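FOR IMMEDIATE RELEASE

Flakham Introduces the Brilska Convertible Dinette for Travel Trailers and Motorhomes

New two-bench model seats four, sleeps two, and ships to dealers in March

CLAMOW, January 8, 2021 — Flakham, a maker of seating and sleeping furniture for recreational vehicles, today announced the Brilska convertible dinette, a two-bench dining set that changes into a bed without removing the table from the vehicle floor. The Brilska is the first dinette in the company's line and will be offered both as original equipment and as a replacement kit for owners who are refitting an older trailer or motorhome.

The Brilska is made up of two facing benches, a drop table on a two-stage pedestal, and a set of four cushions. With the table raised, the set seats four adults. To change it over, the owner releases a foot latch at the base of the pedestal, lowers the table until it rests on the bench rails, and slides the two back cushions into the center. The finished bed measures 44" by 74" and has no gap between the table panel and the seat cushions.

"Owners have told us for years that the dinette is the piece of furniture they use most and like least," said Wing-sze Tang, Director of Product Development at Flakham. "They eat there, they work there, the kids do homework there, and then someone has to sleep on it. We started with the bed and worked backward to the bench, and I believe people will feel the difference on the first night."

Bench Construction

Each bench is built on a welded steel frame with a powder-coat finish. The seat deck is supported by sinuous springs in place of the flat plywood panel used in many factory dinettes. The frame is fastened to the vehicle floor at four points, and the mounting feet can be moved inward or outward along a slotted rail to reach existing floor supports. Flakham recommends that all installations be made into solid backing and does not supply hardware for fastening through vinyl flooring alone.

The space beneath each bench is open for storage and may be reached from the top or from the aisle. The top opening uses a lift-up deck held by two gas struts. The aisle opening has a drop-front door with a positive latch that stays closed while the vehicle is moving. A removable end panel allows access to water lines, wiring, or a heater duct when these run behind the dinette.

The replacement kit has a total shipping weight of 326 pounds and arrives in 5 cartons. The largest carton will pass through a standard 26" entry door, and the bench backs are attached after the bases are inside.

Cushions and Covers

The seat cushions use a firm lower layer of high-density foam with a softer top layer bonded to it. The back cushions are reversible. One face is shaped for sitting, and the other is flat so that it lines up with the seats when the bed is made. All four cushions have zippered covers that can be taken off for cleaning, and replacement covers may be ordered one at a time.

Covers are offered in two materials. The first is a polyurethane upholstery in Sand, Walnut, or Slate. The second is a woven fabric from Chiang, the mill that has supplied cloth for Flakham sleeper sofas, in Oatmeal, Harbor, or Dark Olive. Contrast piping is standard on the polyurethane covers and is available at added cost on the woven covers. Dealers may order a swatch card with all six choices.

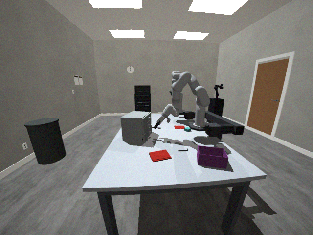
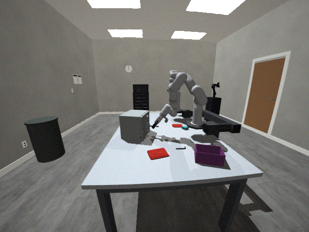
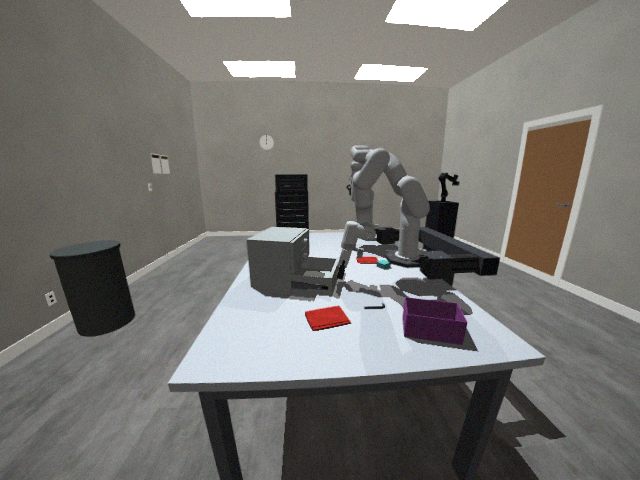
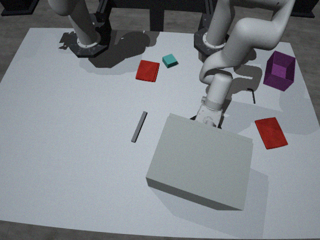 Computer renderings: robot arm at a light-colored table.

Table and Pedestal

The Brilska table has a high-pressure laminate surface with a rounded vinyl edge and comes in two finishes, White Ash and Natural Maple. It measures 30" by 44" and has a fold-down leaf on the aisle side — a feature intended for narrow floor plans in which a full-size table blocks the walkway. With the leaf lowered, the walkway gains 9" of clear width.

The two-stage pedestal locks at dining height and at bed height. A third position, set at 20" above the floor, allows the table to be used as a coffee table while the benches remain in place. The pedestal column is a closed unit and does not need to be oiled. If the foot latch should become stiff through dust or sand, it may be cleaned with a dry brush. Spray lubricants are not recommended, as they can draw dirt into the latch.

The Brilska is not a seating position approved for use while a vehicle is in motion. Seat belts are not included and should not be attached to the bench frames. Customers who need belted seating should consult the maker of their vehicle or a qualified installer.

Floor Plan Options

Flakham will offer the Brilska in two bench widths. The 38" model is intended for compact trailers and smaller slide-outs, and the 44" model is intended for mid-size and large trailers and for motorhomes. Measurements elsewhere in this release refer to the 44" model. The table for the 38" model is made to match the narrower benches and does not include the fold-down leaf.

Vehicle manufacturers may also order the benches without end panels for installation between fixed cabinets. A drawing package for both widths, including floor fastening points and clearances for the lift-up deck, is available to manufacturers on request.

"The replacement market was on our minds from the start," said Tang. "A person who bought a trailer fifteen years ago may love everything about it except the dinette. That person should be able to measure the opening, order the right width, and put it in over a weekend with a helper and ordinary hand tools. We tested the instructions on people who had never installed furniture before, and we rewrote a good part of them afterward."

Warranty

The Brilska carries a five-year limited warranty on the steel bench frames and the pedestal column. Cushions, covers, gas struts, latches, and the table surface are covered for two years. The warranty applies to the first retail buyer and covers normal recreational use. Units placed in rental fleets or used as full-time residential furniture are covered under separate terms, which may be obtained from the Flakham customer service department. Labor for removal and reinstallation is not included.

Pricing and Availability

The Brilska replacement kit will be available through authorized Flakham dealers beginning in March. The suggested retail price of the 38" model with polyurethane covers starts at $900. Prices for the 44" model and for woven covers will appear in the spring dealer catalog. Freight charges are not included and depend on the delivery address.

Dealers who wish to place a floor model may do so through their regional sales representative. Floor models are supplied fully assembled with Slate covers and the White Ash table, and a short changeover guide is attached to the underside of the table. Opening orders will be filled in the order they are received.

Owners who are unsure which width fits their vehicle may request a printed measuring sheet at no charge. The sheet lists the four measurements needed — wall to wall, wall to aisle, floor to window sill, and the distance between existing floor supports — and can be returned to Flakham by mail for review before an order is placed.

About Flakham

Flakham designs and builds recliners, sleeper sofas, captain's chairs, and dinettes for recreational vehicles. The company is based in Clamow, where it employs 307 people in frame welding, sewing, foam cutting, and final assembly. Its products are sold to vehicle manufacturers and through a network of independent dealers.

Media Contact

Wing-sze Tang
Director of Product Development
Flakham, Clamow

Product samples, drawings, and swatch cards are available to members of the trade press on request.

###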